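Clear acrylic boxes are cheap, light and easy to stack, and they show every fingerprint and every speck of dust. Most of the scratched ones I see were scratched by cleaning. The tips on this page cover washing them, keeping them clear and using them on a table or shelf for small items.

## Washing

Rinse the box under lukewarm water before any cloth touches it. Grit is what makes the fine scratches, and it has to come off first. Then add a drop of washing-up liquid to a bowl of water and wipe with a soft cotton cloth or your bare hand. Go gently into the corners. A cotton bud reaches the seam where the wall meets the floor.

Don't use:

- window spray with ammonia in it
- methylated spirits, acetone or nail varnish remover
- cream cleaner
- the green side of a sponge
- kitchen roll, which is rougher than it feels

Keep acrylic out of the dishwasher. The heat can warp a long wall and the joints may craze, meaning they fill with tiny white cracks that don't come out again.

Dry with a clean microfibre cloth, patting instead of rubbing. If you live in a hard water area, do the last rinse with water from the kettle that has gone completely cold, or with bottled water. Tap water left to dry on its own will leave rings.

## Sticky labels

Warm the label with a hairdryer on its lowest setting, held well back, and peel from one corner. For the glue that stays behind, rub in a little cooking oil with a fingertip, leave it for ten minutes and wash it off with soapy water. Orla Ó Dubhghaill uses baby oil and gets the same result. Never scrape with a blade or a coin.

## Dust and static

Rubbing a dry box with a dry cloth charges it up, and it then pulls dust out of the air for the rest of the day. Wipe with a slightly damp cloth and let it air dry upside down on a tea towel. An anti-static plastic cleaner helps if the box stands near a radiator. I use the Arkico one, and a bottle lasts me from one January to the next. Try any cleaner on the underside first.

## Light scratches

Plastic polish takes out marks you can see but can't feel with a fingernail. Put a small amount on a soft cloth, work it in small circles and buff with a clean part. Toothpaste gets recommended a lot. It varies too much from tube to tube and I have seen it leave a haze, so I no longer suggest it. Deep scratches need wet sanding through several grades of paper, and for a small box that is more work than it's worth.

## Choosing a size

Measure the shelf before buying, and measure the inside of the box as well as the outside. My Triltitz shelf is 700 mm wide and takes a 612 mm box with room for fingers at one end. The 534 mm box from Osagie fits too, and is easier to lift when full. Either is deep enough at 70 mm for pens, cotton reels, batteries or loose balls from a games cupboard.

Open-topped boxes suit things in daily use. Get a lid for anything that sits for months.

## Keeping small round things in one place

Balls, beads and marbles roll off a smooth table at the first knock. A long open box keeps them in, and with clear sides you can find them without tipping anything out.

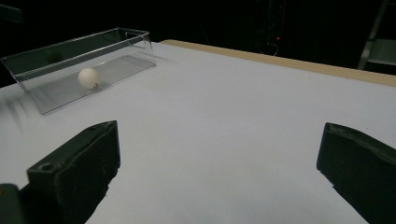 *A small white ball in a clear open box, on a matt white top.*

If the balls rattle about, cut a strip of felt to fit the floor of the box. Don't glue it. A loose strip lifts out for washing, and most glues mark acrylic. Rubbery non-slip matting should be kept away from it too, as some kinds stick to the plastic over time.

White items are hard to pick out on a white surface, so a dark felt is more useful than a pale one. Clustley sell it by the sheet, and one sheet did three of mine.

## Moving and storing

Lift a long box with a hand under each end. Picking it up by one wall puts all the strain on the glued seam. When stacking empty boxes, put a sheet of tissue paper between them, and keep them out of direct sun on a windowsill.

*Damilola Odukoya. Page last checked Sep 13, 2023.*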